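Can Machines Do the Chores Yet? Frequently Asked Questions
Lomville Center for Household and Workshop Automation

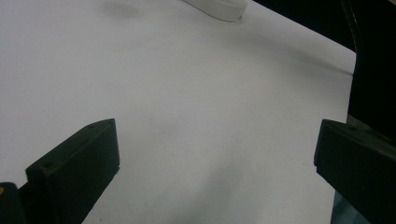

Gripper fingers open over a white surface, with a white rounded object at the far side.

General questions

What does the Center do?

The Lomville Center for Household and Workshop Automation studies whether machines can carry out ordinary manual chores in homes and small workshops. It tests equipment, publishes its findings and answers inquiries from the public. The Center does not manufacture or sell robots.

Can a robot do my housework today?

In part. Machines that vacuum floors or cut grass have been on sale for years and perform acceptably in suitable rooms and gardens. Chores that require picking things up, such as clearing a table, putting away dishes or folding clothes, remain at the research stage. No machine tested by the Center can be left alone in an ordinary kitchen and be relied upon to tidy it.

Why are floors easier than tables?

A floor machine has to cover an area and avoid obstacles. A table machine has to decide what each item is, where it may be held, how firmly, and where it belongs. An error on the floor usually means a missed patch. An error on the table may mean a broken dish.

Which chores are closest to being practical?

The Center's present view is as follows.

Moving rigid items of a known shape between fixed places: practical in workshops, limited in homes.
Wiping a flat, clear surface: close to practical, although corners and edges are often missed.
Clearing a table of mixed items: possible under supervision, at a slow pace.
Loading a dishwasher: possible with a familiar set of dishes; unreliable with others.
Folding laundry: demonstrated many times, seldom at a useful speed.
Cooking: outside the scope of the Center's testing.

Questions about picking things up

Why is a white dish on a white table considered difficult?

Most systems find an object by looking for its outline. Where the object and the surface are nearly the same color, the outline may be no more than a thin line of shadow, and uneven light can hide even that. The machine may then close its fingers too early, too high or beside the object altogether. People meet the same problem with a clear glass, but they correct the mistake by touch.

Would more fingers help?

Sometimes. A two-finger gripper is simple, sturdy and easy to repair, and it can manage a surprising share of household items. It is weaker with thin, flat objects that lie close to the table and with items that must be turned in the hand. Hands with more fingers can do these things in principle, but they cost more and need more upkeep. Chiharu Yokoyama, who heads the gripper program, advises small workshops to begin with two fingers and to move on only when a particular task requires it.

How does a machine learn a chore?

There are two common methods. In the first, an engineer writes out each movement in advance. This works well on a production line, where parts arrive in the same place every time. In the second, a person performs the chore many times while the movements and camera views are recorded, and the machine learns from those recordings. The second method is better suited to homes, where nothing stays in the same place for long.

How many recordings are needed?

The number depends on the chore and on how much the setting varies. The Center's table-clearing collection, known as Okabe, holds 1,419 recordings. It was prepared under the direction of Daichi Tanabe and covers cups, bowls, plates and lids on several kinds of tabletop. A system trained on it does well with dishes similar to those in the collection and noticeably worse with unfamiliar ones.

Questions about testing

How does the Center decide whether a machine can do a chore?

Each machine is given the same task 20 times. Between attempts the items are moved to new positions chosen from a printed list. An attempt counts as a success only if every item reaches its proper place undamaged and no person has stepped in. Partial results are recorded separately and are not added to the score.

What were the most recent results?

In the latest table-clearing trial, the Sumlow arm completed 13 of 20 attempts. Most of the failures involved pale dishes on a pale covering. On a dark covering, the same arm with the same dishes failed less often. A full report may be requested from the Center in printed form.

Why do company videos look so much better than the Center's results?

A short video normally shows one successful attempt, and it may be played faster than real time. Readers are advised to ask how many attempts were made, whether the machine was operated from a distance by a person, and whether the objects had been used in training. A responsible supplier will answer all of these.

Questions from workshops and small businesses

Should a small workshop buy a robot arm now?

It depends on the work. Where the same part is lifted, turned and set down all day, an arm may be worth its cost. Where each order is different, the time spent on setup can exceed the time saved. Gianni Galli, the Center's workshop adviser, asks owners to write down every hand movement in a task before requesting a quotation – the list is nearly always longer than expected.

Does a robot arm require a separate room?

Not always. Light arms that slow down or stop on contact may share a bench with staff after a written safety review. Heavier arms must be fenced. Cables should be routed clear of the area in which the arm moves, and loose clothing should be kept away from the gripper.

May we bring our own task for testing?

Yes. Workshops in the Lomville area may apply through the Zaverico program, which accepts 10 tasks each year. Applicants supply the parts and a member of staff who knows the work. Applications for the next round close in August and should be addressed to Toshiko Hoshino.

Questions about the future

When will a general household robot be available?

The Center does not give a date. Progress in recognizing objects has been quick. Progress in handling them – especially soft, slippery or fragile ones – has been slower. It is reasonable to expect more machines that do one chore well before there is one that does many.

Will such machines replace cleaning or kitchen staff?

The machines tested so far need a person nearby to set out the work, clear faults and deal with anything unusual. The Center has not found a case in which a tested machine could take over a whole job in either field.

Who should I contact with a question not answered on this page?

Please write to Kaede Kawaguchi, Public Inquiries, at the Center's Lomville office. Inquiries about faults in a purchased product should be sent to the seller.

Page last reviewed June 13, 2021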